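Kitchen Counter Demos: Tips for Teaching an Arm by Hand

If you've just started showing an arm how to pick things up, welcome - it's the most fun you can have at a countertop! We run most of our lessons in simulation first with the Nimri controller, and these tips come from 54 practice sessions.

Start with a mixed counter. Bread, an apple, a bottle, a pencil and a spatula all ask for a different approach, and you learn a lot about your own steering by going from one to the next.

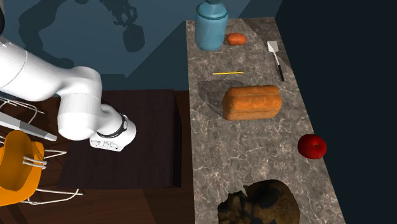

How slowly should I move the arm when I'm recording?
Slow enough that you never have to jerk it back. Keep one steady pace from start to finish, and if you lose your nerve halfway, stop and record a fresh take.

Throw out your first 2 takes every time. They're warm-ups! Name the rest as you save them (we use the object, then the take number) and wipe down the hand controller when you swap drivers.

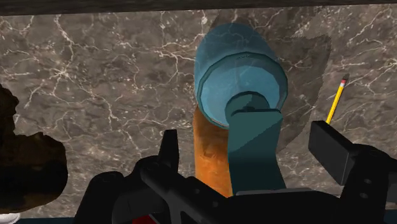
Wrist views are wonderful for lining up the last inch, so switch to yours early and leave it up. Square the fingers to the piece you plan to hold before you close them. Look for neighbors too: with a pencil running behind the right finger like that, a wide swing could knock it along the counter. Come in straight, close gently, then lift - and keep recording until the arm is parked again.

Updated October 2026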